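Workshop notebook, 21 Nov 2021

Second session on the Prukmont set, and I've got glue on my sleeve already, so let's get this down before I forget what I did.

For anyone picking this up without the earlier pages: it's a mahjong-style tile game that Grigore Stanciu and I have been tinkering with since September, and it's called Prukmont because that was the word on the lid of the box we kept the blanks in. You draw, you discard, you build runs and sets, so far so familiar. The twist is the Wellton row, a line of face-up tiles shared by the whole table that you can swap into once per hand. It's the Wellton row that's giving us all the grief.

Cutting first. I did another 16 blanks this morning from the same strip of maple as last time, and they came out a hair thinner than the old ones (my fault, I moved the fence to do a shelf and didn't set it back properly). You can't see it when they're lying flat but you can certainly feel it when you build the wall, and anybody who can feel it will know exactly which tiles are the new ones. So they're going in the spares tin. Note to self, and to Grigore, who does the same thing: leave the stop block clamped on!

Sanding went better. I've gone off the power sander for the edges completely. It rounds the corners unevenly and the tiles don't stack square. A sheet of fine paper taped to a bit of glass, six strokes a side, turn, repeat. Dull as anything but I had the radio on. The oil I used last time still feels a bit tacky on the backs, so I've left the whole lot on the rack over the boiler cupboard and will look at them at the weekend.

Then the play test. Þórarinn Hviid came over with his wife and we had four round the table for the first time in ages, which makes such a difference. Testing with two and pretending to be the other players is hopeless, I always let myself win.

We played two full rounds with the rules as they stand and it was slow. Not awful, there was plenty of laughing, but slow. The trouble is that everyone saves their swap. You sit there looking at the row thinking something better will turn up, and so does everyone else, and then somebody goes out and three people have never used it. Þórarinn's view was that the swap ought to be a bit of a gamble, so you'd want to get it over with early. His suggestion: the tile you give up goes to the player on your right, face down, and they have to keep it until their next turn. I didn't like it when he said it. I liked it a lot more after we'd tried it.

What it does is make you watch people. If I'm dumping a tile on my neighbour I don't want it to be one she needs, so I'm suddenly reading her discards, and she's reading mine, and the whole table wakes up. We had one lovely moment where Grigore passed along a lantern tile he was sure was useless and it finished a set of three. He had to go and put the kettle on.

Scoring notes, while I still have the pad in front of me. The limit on a hand is 40 at present. Þórarinn hit it with a hand that wasn't all that special, just three sets and the pair of Foxes, and it felt cheap. I think the Foxes are worth too much. I'd put them down to the same as the Lanterns and leave the limit alone, then see what happens. Grigore would sooner raise the limit and keep the Foxes as they are, on the grounds that people like having a tile to be excited about. He's got a point. We'll try both, mine first, my table.
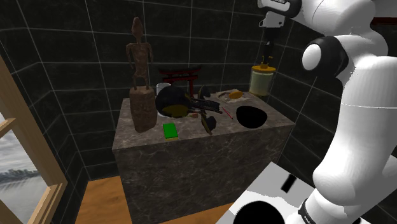

Island top with the carved figure on its round base.

Right, the tile faces. We still have the old problem of the Reeds and the Rushes looking the same in lamplight. I've redrawn the Reeds with a thicker stem and one bent leaf, and filled the Rushes in solid at the top. Held at arm's length they're fine now. Held across a table by someone who's left their glasses in the car (no names) they're still a bit of a guess. Colour would fix it straight away, but I want a set that anyone can play, and my brother can't tell our green from our brown, so shape it is. I might try a notch in the corner of the Rushes. Downside is that a notch you can feel is a notch you can feel from the back, so it would have to be cut into the face only and quite shallow.

Burning the designs: the small tip on the pen is getting fat with soot and the lines are going woolly. I cleaned it on the brass pad and it helped for four tiles and then went woolly again. New tip on the shopping list. In the meantime I'm only doing the big simple ones, the Foxes and the Gates, and leaving the Reeds for when I can get a decent thin line.

Also had a go at racks. The first, with the straight slot, is no good at all, the tiles stand bolt upright and everybody at the table leans back to see over them. The second has the slot tipped back a little and it's much nicer. Þórarinn's wife asked to take it home, which I'm counting as a good review. I need three more like it, so I've marked the angle on the side of the saw in pencil. Please don't rub it off.

One more thing about the rules sheet. We still call the dealer by three different names on the same page, depending on which of us wrote the line. I'm going with "dealer" all the way through. Grigore wants "East" kept as a nod to where the game comes from, and I do see that, but we don't have winds in ours and it confused both our guests. Maybe a line at the top about the older game, done properly, with the credit where it belongs.

To do before next time:
Recut the thin blanks, with the stop block on
New tip for the pen
Foxes down to Lantern value, play two rounds
Then Grigore's version, same again
Three tilted racks
Type up the pass-to-the-right rule so I stop explaining it differently each time
Ask Þórarinn if he's got my good pencil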